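The summer I learned to eat alone

I moved to Ikdale in March with two suitcases, a kettle and a firm plan to cook properly every night. You can guess how that went. By the second week I was eating crackers over the sink and calling it supper.

Cooking for one is a funny business. All the recipes I grew up with feed a crowd (my mum's bean stew could see off a rugby team) and if you halve them, then halve them again, you're left trying to work out what a quarter of an egg looks like. So you make the whole pot, and by Thursday you can't stand the sight of it.

What saved me was my neighbour, Damir Ristić, who has lived by himself for 16 years and eats better than anyone I know. He knocked one evening to borrow a lightbulb, saw the crackers and invited me over on the spot. We had one trout between us, new potatoes, and a cucumber salad with far too much dill. I went home and bought a trout!

His rules are simple enough. Shop small and shop often. Never buy a whole cabbage unless you've got a grudge against yourself. Cook one thing you really fancy and let bread do the rest. I get mine from Ó Ceallaigh on the corner, who'll sell you half a loaf if you ask nicely, and I've stopped feeling daft about asking.
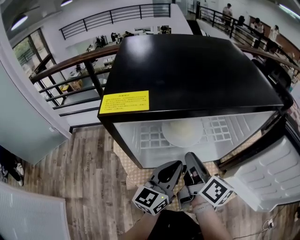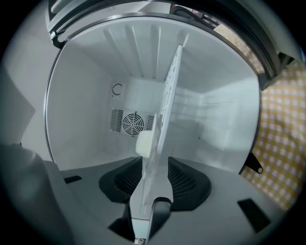 Room for a few days' food: a compact fridge, door open.

The other thing is the table. I'd been eating on the sofa with my laptop on my knees, and I couldn't have told you afterwards what I'd had. Now I lay a place. Fork, glass, a napkin if I'm feeling grand. I felt a right fool the first few nights, then I began to look forward to it, and these days I put the radio on and take a good 60 minutes over a plate of pasta.

I still have cracker nights, mind. Last week I had toast twice in one day and the second lot was burnt. But there's a jar of pickled beetroot on the shelf that I made myself, and Damir is coming round on Friday for the bean stew. The full pot. He's been told to bring a tub.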